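What people in Wurgate remember about the cinema
Project report, second year local history module

I picked the old Esness cinema because my gran used to go on about it, and because the other topics left on the list were drains and drains (sorry to whoever got drains). It shut long before I was born. My plan was to talk to people who had been regulars and see how far their memories matched the listings in the local paper.

I ended up with 10 interviews, which was fewer than I wanted, and 3 of those were very short. Ifeoma Bashir helped me with the recordings and Bart Peeters lent me his box of old programmes. Most of December went on typing up, and I would start that much earlier next time!

The biggest surprise was how little anyone said about films. They talked about the queue, the cold in the back rows, the toffees, who they sat next to. Tineke Hendriks could give me the price of a seat, 32 pence, but had no idea what she'd seen. Posters came up a lot though, mainly the glossy ones by the doors, and I gave them a section of their own.
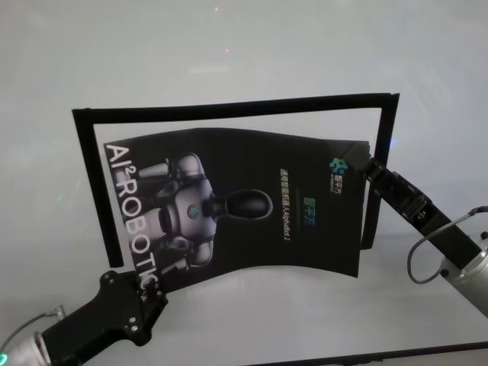
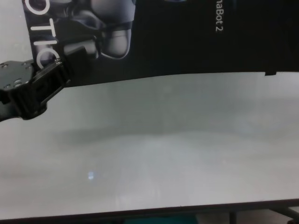 Fig. 1 and 2: Large black poster; the thin open frame is in Fig. 1.

When I checked against the paper, dates were the weak spot. Two people swore blind that the place closed in summer, but the last listing is in December. Lucía Villalobos remembered a double bill that I couldn't find anywhere, and I went through 40 issues looking for it. I've left it in as she told it, with a note.

If I did this again I'd ask fewer questions and let people ramble. My best material came after I'd run out of things on my sheet, usually while the kettle was on. The full transcripts are in the appendix, apart from Štěpánka Malý's, which she asked me to keep back.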